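Wostano extends kerbside paper and cardboard collection to Fevmont

Three more neighbourhoods to receive the fortnightly service from May

FEVMONT – Households in the Fevmont area will have paper and cardboard collected from the kerb from May, under an extended contract between the district of Wostano and the haulage firm Weidemann.

The service will cover 291 homes in three neighbourhoods: Fevmont itself, the streets behind the old dairy, and the river road as far as the bridge. Until now, residents there have had to drive their paper and cardboard to the Sketus transfer station or put it in with general rubbish.

Each household will be given a 200-litre bin with a blue lid. Bins will be delivered to the front boundary in the last week before the service starts, along with a printed calendar showing collection dates for the rest of the year. Nobody needs to be home for the delivery.

Collections will take place every second Thursday. Bins should be at the kerb by 6.30 am, with the handle facing the house and a clear space on either side. On the river road, where the shoulder is narrow, bins should be placed on the uphill side only. Weidemann will use a smaller truck on that stretch.

Newspapers, magazines, office paper, envelopes, cereal boxes, egg cartons and flattened cardboard can all go in the bin. Waxed cardboard, used paper towel and anything with food stuck to it should stay out. Foil-covered and glittery wrapping is also excluded, as the mill that buys the paper does not take it. 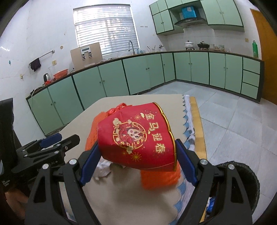
Do residents have to pay extra for the new bin? The first bin is covered by the existing waste charge, and a second one can be ordered for a yearly fee.

Large cartons that will not fit in the bin may be flattened, tied with string and left beside it. Bundles should be light enough for one person to lift. Loose cardboard left on the nature strip will not be picked up.

The drop-off bay at Sketus will stay open at its current hours and will keep taking paper and cardboard from all district residents, including those with a kerbside bin. Small businesses in Fevmont are not part of the extension but may apply to Weidemann directly for a commercial bin.

Residents who have trouble moving a bin to the kerb can ask for assisted collection. Forms are available at the Wostano district office and at the Sketus gatehouse, and those already registered for assisted rubbish collection do not need to apply again.

Enquiries: Waste Services, Wostano district office, weekdays during office hours.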